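Betreff: Re: [greifer-liste] Handvergleich, Stand nach der ersten Woche

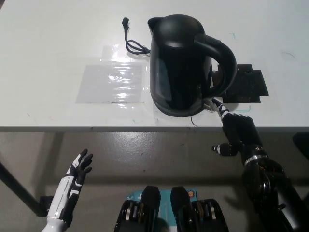 Hallo Margaux, der Regler von Irnik läuft bei uns jetzt mit beiden Händen, die Umstellung hat fünf Tage gedauert. Die Kraftwerte aus dem Mai kann ich noch nicht bestätigen, dafür fehlen die Messungen am Daumen. Beim Wasserkocher liegt der rechte Zeigefinger unten rechts am Sockel an, der Griff ist zur selben Seite gedreht. Aus dieser Stellung will ich das Umgreifen auf den Griff testen – erst langsam, dann mit voller Geschwindigkeit. Die linke Hand bleibt vorerst außen vor.

Am 28.09.2025 schrieb Margaux Ferrand:
> Habt ihr die Hände schon am Regler von Irnik?
> Bei Rosham waren es über 3.646 Zyklen, danach
> hatte der Daumen Spiel. Mich interessiert vor
> allem der Kontakt an glatten, runden Teilen.

Zum Spiel im Daumen: bisher nichts gemessen. Das Protokoll kommt über die Liste.

Gruß
Léonie Maillard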